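## Unit 8: Covers, sleeves and the long road to a hand that closes

Notes for the Roswood shared workshop build. Bring your own screwdrivers. The ones on the wall have been used as chisels.

By now your wrist should hold its own weight for 60 seconds without sagging. If it sags, go back to Unit 7 and be honest with yourself about the grub screws. A saggy wrist doesn't improve with a nice cover on it – it just looks like a saggy wrist in a jumper.

**Covering the hand**

Cut the fabric generously. First-time builders like a snug fit, and then they flex the fingers and find they've made a tourniquet. You want folds. Leave the fingers bare from the hem down, so you can still get at the joints when (not if) one binds.

The Irmont pattern has the seam over the knuckles. Ignore it and put the seam on the back of the wrist, where it can fray in private.
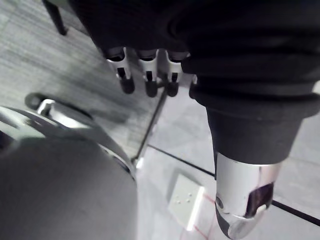 Ludger Heitmann wants it put in the notes that covers are vanity, and that a bare hand is quicker to fix and easier to blame. He has a point about the fixing. He has also caught a sleeve cuff in a bare tendon line, so his vote counts for a bit less than it used to.

**Slow close test**

1. Power off. Move each finger by hand through its full travel and feel for fabric catching.
2. Power on, speed at the lowest setting. Close and open 2 times.
3. Look under the hem. Any thread near a joint gets trimmed now.
4. Only then touch the speed setting.

The controller logs every close. Fernandes' old build got to 1,461 before a tendon let go, and that's the number to beat. Cycles run with the fingers unplugged don't count, and yes, we check.

**Common faults**

- *One finger lags.* Tendon too long, or cover pinched under the hem.
- *All fingers lag.* Flat battery. Charge it before you rewrite any code.
- *Hand closes by itself.* Check the ground wire, then your colour coding, then your conscience.

**Before Unit 9**

Read the Wokeck handout on fingertip pads. It's dry, and the diagram on the second page is upside down. Label your spare tendons too – they all look the same in a jar.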